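Burnwood clothes swap moves to Tuesday

Jumpers, coats and bedding wanted before the hall opens at 2pm. 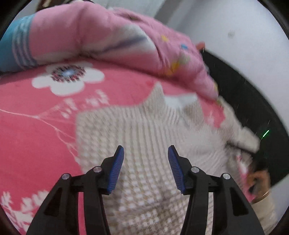
What to bring

Up to three clean items each. Knitwear went first in July, when 60 people came – shoes are not taken. Entry is free, said organiser Thitima Chaimongkol.

Comments

Magnus M: Is there parking?

Apinya P: Only behind the library.

Recent items
Bus 47 back on old route
Berkard bakery to close

Contact us | Copyright Burnwood News | Back to top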